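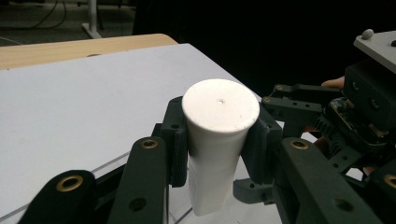 Posted by the handling standards desk, Briler
Filed under: Openings, Calls for participants

We need people to help us write down how hand-held grippers ought to be used. Paid, part time, on site. Starts in February, closes when the seats are full, so don't sit on it.

Short version. Briler is drafting a good practice guide for teams that collect grasping data by hand - a person holds the tool, picks things up, puts them down, over and over, and a robot learns from it later. Lots of shops do this now. Every one has its own house rules, mostly in somebody's head. We've been through four drafts at a desk and they read like it. Now we want operators to work through the draft rules with a gripper in hand and tell us where they fall apart.

The project is called Kakatar. Sessions run at our Cardoso Street workshop, ground floor, ring the side bell.

What you'd be doing

Pick and place with small household and packaging type objects. Bottles, tubes, caps, boxes, the odd soft thing.
Following a draft rule to the letter, even when it's annoying. Then telling us it was annoying.
Filling in a one page sheet after each block. Pencil is fine.
Checking the tool before and after, using the draft checklist.
Talking with the drafting group at the end of the day.

No lifting, no climbing, no coding.

Which rules are on the table

The draft covers six areas. You don't need to know any of this beforehand, but a few people asked last round so:

1. Tool check. Pads, linkage, screws, gears, cables. Who does it, how often, what counts as a fail. Current draft says start of every block. Operators last time said that's too much, we want to find out.
2. Hand position. Fingers behind the housing and away from anything that turns. Draft wording is bad, please help us fix it.
3. Grip on the object. Level pads, no over-squeezing, where to hold something tall vs something flat. There's an argument going about how near the rim you can take a bottle and we'd like to settle it.
4. Table layout. Cables, clear space, what may be left on the surface between grasps.
5. Breaks and fatigue. See hours below.
6. Keeping and throwing out recordings. When a fumbled grasp stays in the set, and how it gets labelled. This one takes the most arguing, bring snacks.

Who we want

Anyone with steady hands and patience, really. Past work in assembly, packing, lab prep, sewing, instrument repair, dental tech, model building all good. Left handers very welcome, we are short of them and section 2 was clearly written by a right hander. We also want a few people who have run collection sessions somewhere else and have opinions about it.

You should be able to sit or stand at a table for a block at a time, see small parts clearly (glasses fine) and read English well enough to catch a confusing sentence. 18 or over.

If you have had a hand or wrist injury tell us, it doesn't rule you out. We would set up shorter blocks and your notes on section 5 would be worth alot.

Hours and pay

Two sessions a week for the length of the round, one of them always a Thursday. Blocks are short with a proper break between, nobody goes past their limit and you can stop whenever without losing the day. Pay is $500 for the full round, prorated if you leave early. Bus fare covered, keep the ticket.

Expect some 2 hours on your first visit for paperwork, a safety talk and a practice go. That's paid seperately.

Recordings and privacy

The tool records while you work. Hands will show up, and maybe your sleeves. Voices are not kept. You sign a consent form first, you get a copy, and you can ask for your recordings to be pulled up until the guide goes to print. Participants get named in the thanks page only if they tick the box.

Rings, bracelets and long loose cuffs come off or get taped back at the table. Long hair tied.

How to apply

Fill in the form at the Jekley front desk or on the openings page, pick "Kakatar participant" from the list. A few lines on what you've done with your hands for work or fun, which hand you use, and which days you can't do. No resume needed. If you've run sessions elsewhere, add one rule you would never drop and one you'd scrap tomorrow.

We reply to everybody, usually by end of week. Questions about access, parking or the consent form go to the same desk - ask before you apply if it helps.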